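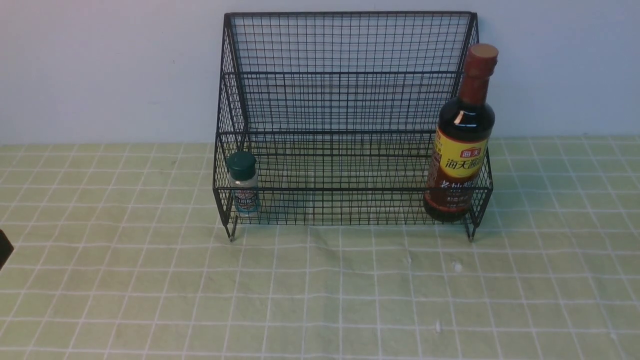
Mesh rack with a green-capped spice jar, shared kitchen.

Titatari House Residents' Forum
Topic: Proposed changes to the shared spice allowance
53 shares | 11 replies

Lamai Luangrath wrote:
Residents are asked to consider the following proposal before the October house meeting. At present each household buys its own dried spices, and the kitchen cupboards hold several open jars of the same thing. It is proposed that ground and whole spices be bought jointly from Chaiyaporn Stores and paid for out of the kitchen fund. Salt, oil and sauces would remain private. Any household wishing to opt out may do so in writing, and its share of the cost would be returned.

Briko wrote:
I support the proposal in principle. I would ask, however, that the wording on freshness be made stricter. Ground cumin and coriander lose most of their smell within a few months, and a large shared bag will sit longer than a small private one. I suggest buying whole seed and grinding it as needed.

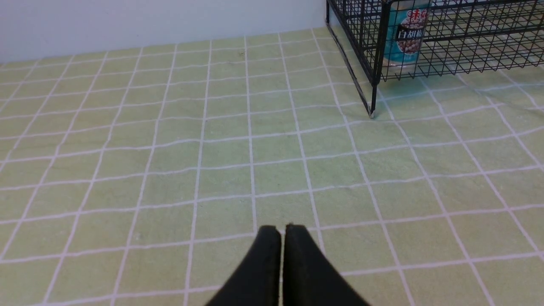 Kostex disagrees, and wishes it recorded that grinding by hand before every meal is unreasonable for residents who come home from a late shift. The present arrangement lets each household decide how much trouble to take over its cooking, and that freedom should be kept.

Briko wrote:
The point is accepted in part. Ground spice could be bought in small packets alongside the whole seed. I do not accept that private buying costs residents less. The kitchen fund stands at 1472 and could carry a trial without any rise in contributions.

Lamai Luangrath wrote:
With both views in mind, the proposal is amended as set out under the headings below.
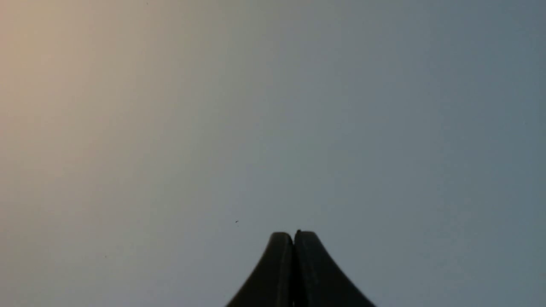
Length of trial

The trial will run for 2 months. Residents may withdraw at any point during it.

What will be bought

Whole cumin, coriander, mustard seed and black pepper, together with small packets of ground turmeric and chilli. Every jar is to be marked with the month of opening.
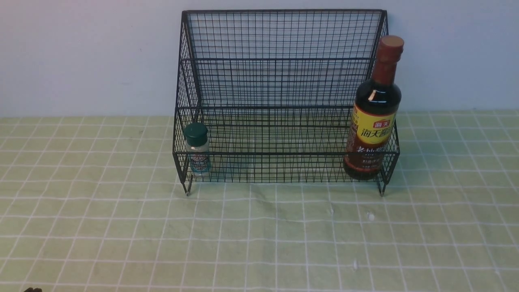
Jars past their sixth month will be offered to residents for private use and then thrown away. Spices containing nuts or sesame are excluded altogether, and blends will be bought only where the full list of contents is printed on the packet.

Kostex wrote:
I remain opposed, but the amended text is clearer than the first. I request that opting out be permitted by message as well as in writing.

Lamai Luangrath wrote:
Agreed. The text has been changed accordingly.

Comments (3)

northstair: Could cardamom be added to the list? It is costly to buy alone.

Flat 11: We shall be opting out. Our household cooks with very little spice.

P. (ground floor): In favour, provided the chilli is kept well away from the tea.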